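Menari tabletop, matte finish, after seven months of use
Reviewed by Kai-wen Tai

The Menari top is sold without legs. Mine arrived in July and sits on a pair of Kitora trestles in a spare room, where it takes parcels, paperwork and whatever comes out of the bathroom cabinet when I sort it.

Load. The maker rates it at 200 kg on two supports. I have had more than 200 kg of boxed tile on it for a weekend and measured 2 mm of sag at mid-span, which recovered once the boxes were off.

Finish. Pale, low sheen, with visible grain. The grain pattern varies a lot between boards, so ask for a photo of the actual piece if that matters to you. Mỹ Lưu bought the same model in the gloss version and reports fine scratches from ceramic mugs. Mine has been wiped with a damp cloth weekly and the edges have not lifted.

Toiletries are a fair test of any clear coat. Toothpaste left overnight on a hidden corner came off with warm water and left a faint dull ring, which I could find only under a lamp held low. Hand cream left nothing.

Fixings. The supplied inserts are soft. I stripped one and replaced the set with Châu inserts in the same thread.

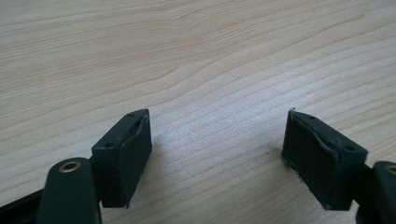
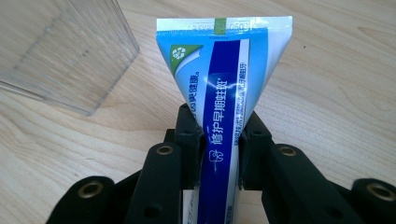
The matte surface (first photo) and a tube of toothpaste, seal end up (second photo).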